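3.2 Table surfaces and seating in shared study rooms

Participants in the Hastel cohort were asked to keep a diary of where they sat, for how long, and what they placed on the table in front of them. The diaries were coded by the first author and checked by Rhonda Kennedy, using the scheme set out by Klinhom for the earlier Skurkdale survey. A total of 1,131 entries were retained after blank and duplicate pages had been removed. Entries were excluded if the start time was missing or if the room could not be identified.

Table finish was recorded as wood grain, plain or mixed. Wood-grain tops made up the largest group at both sites (Figure 4), and seats at these tables were held for longer than seats at plain white tops. The difference remained when room size was entered in the model, but became small once distance from the window was added. We therefore treat finish as a weak predictor – it may stand in for the age of the furniture.
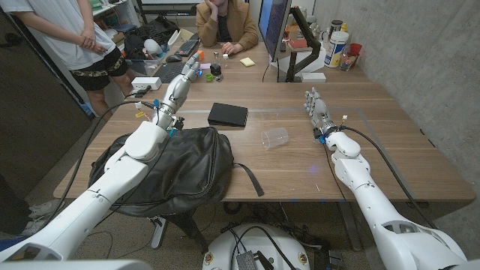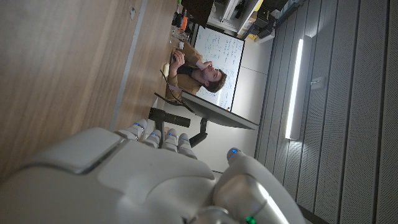
Figure 4. Table tops with a light brown wood grain.

Bags on the table were a separate matter. In the October wave, diarists reported leaving a bag on the table to hold a seat while they were elsewhere in the building, and such entries were coded as occupied. Kanyarat Klinhom has argued that they should be coded as reserved, as this would lower the occupancy rate in the busiest rooms. We ran the analysis both ways. The order of the rooms did not change, although the Pelletier room moved closer to the mean.

We use cookies to improve your experience on this site. Accept all | Manage settings

Noise was scored by the diarists on a scale from 0 to 100, with 100 as the loudest. Scores were not corrected for time of day.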